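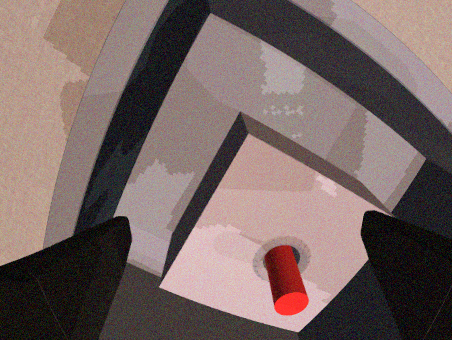

Odon Bench Set

Summary

Odon is a set of simulated recordings prepared by the Majali shared workshop in support of a member build: a small table-mounted arm for handling parts at a bench. The set is maintained by Ruba Rizk.

Contents

The release holds 260 episodes in 6 folders. Each episode pairs a gripper view with a room view and a log of joint positions. All images are rendered – no photographs are included.
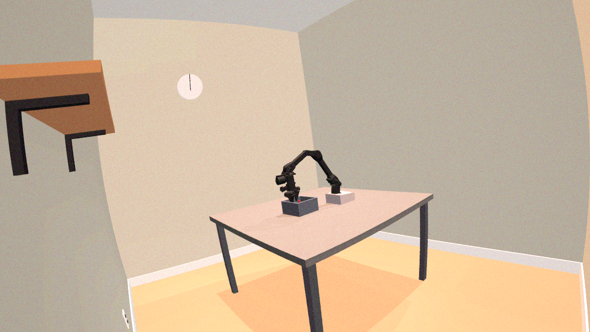 Figure 1. Room view: arm, pedestal and bin on the table.

Intended use

The set may be used to test grasping code before it is run on the workshop arm. It should not be used to set force limits or safe working distances.

Known limits

Rendered images carry visible grain. Folder 6 was exported again in August with Istik, and its file names differ from the others.

Access

Copies are held on the Hevico drive. Members should report errors to the maintainer, quoting the episode number.

Last revised: Fri 5 December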